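Home | Projects | Reports | Funding | Contact

Breakfast Skills Kitchen: progress report to the Brollido fund
Sep 21, 2019
By Hoi-yan Kwok

The training kitchen at Prindon is open and the breakfast sessions are running.

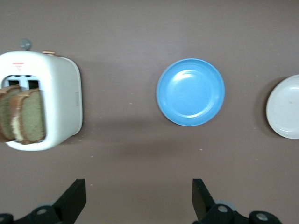
Toaster with two slices of bread, and the blue plate beside it.

We have had 23 people through the toast and cereal module. Each session starts with laying out the table, and most people now do this without a prompt. Buttering and cutting are taking longer than planned, so we have added a second practice slot in the mornings.

Spending on small appliances and crockery stands at £470 against a budget of £600. The balance will go on chopping boards and a kettle with a lighter lid. We chose plain plates, some in a strong colour, after two people with poor sight asked for them.

Jianhua Shi has rewritten the step cards in larger type. We still need 3 more sets printed. The extractor fan is noisy and Hsiao has been asked to look at it.

The hot drinks module starts next and should be finished by December. We would like to carry any underspend on travel over to that module and will send revised figures once the fan has been priced.

Back to reports | Next | Print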